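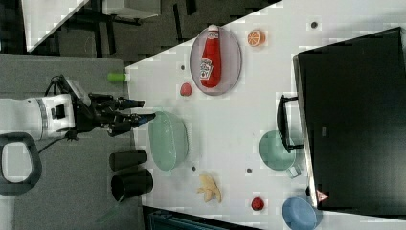 **Luana Guimarães**
*Contributing writer, food and small business*

Petek started making ketchup because he had too many tomatoes. He says this without much interest, as if he has been asked before. The garden behind his house in Mollcombe gave him more than he could eat or give away one summer, and he had already canned as much as the pantry would hold.

"I looked at the bottle in the fridge and read the back of it," he says. "Tomatoes, vinegar, sugar, salt, spices. I had all of that. So I tried it, and it was terrible."

The first batch was thin and tasted mostly of cloves. The second scorched. He kept a notebook, which he still has, and the early pages are mainly crossed out. It took him until the following March, working with frozen tomatoes, to get something his wife would put on eggs.

He now sells it under the name Tesia, after his grandmother, at a market stall and in seven stores between Mollcombe and Sundness. He rents time in a shared kitchen two days a week and does the cooking himself.

I asked what people get wrong when they make it at home.

"They don't cook it long enough, and they add the vinegar too early," Petek says. "If the vinegar goes in at the start you stand over it for hours and your eyes hurt, and a lot of the sharpness is gone by the end. I put in half when the tomatoes have broken down and the rest when it's nearly done."

He cooks the tomatoes with onion first, puts them through a food mill, and then returns the pulp to a wide pot. Wide matters more to him than heavy. He used a tall stockpot for his first year of selling and says it doubled his working day.

"You're only getting rid of water. That's the whole job. Give it a lot of surface and keep the spoon moving."

A batch begins with 50 pounds of tomatoes. He buys most of them from a grower outside Sundness, paste types with few seeds, and he will take ones that are split or odd in shape as long as they are ripe. The garden still supplies some, though he admits that it isn't a sensible use of his time.

On sugar he is firm. He tried a version without any and sold it for a month.

"People bought one bottle and didn't come back for another. They said it was nice. It was tomato sauce. Ketchup is sweet and sour, and if you take out the sweet you have to call it something else."

He has nothing against the big brands and keeps a bottle at home. His two sons prefer it. He thinks a small producer shouldn't try to match that taste, partly on cost and partly because customers who want it can already get it anywhere. His own is darker and a little coarse, with allspice and a small amount of celery seed. It pours badly from a narrow neck, so he moved to jars.

The jars caused their own trouble. The first supplier sent lids that didn't seal well, and he threw out most of a week's work before he found the problem. He also had to learn the rules on acidity and get his recipe tested, which he describes as the dullest and most useful thing he did.

"I wish I'd done it before I printed labels," he says. "I changed the vinegar after the test, and then the ingredients list was wrong. I had boxes of those labels. My kids drew on the backs."

A hot version is planned for spring. He has made 18 trial jars so far with different peppers and isn't happy with any of them. The heat is fine on the first day, he says, but after a few weeks it takes over and the tomato gets lost.

When we spoke he had a pot on, and he stopped twice to stir it. I asked what he eats his own ketchup with.

"Fried potatoes," he says. "And a cheese sandwich, on the side, not in it."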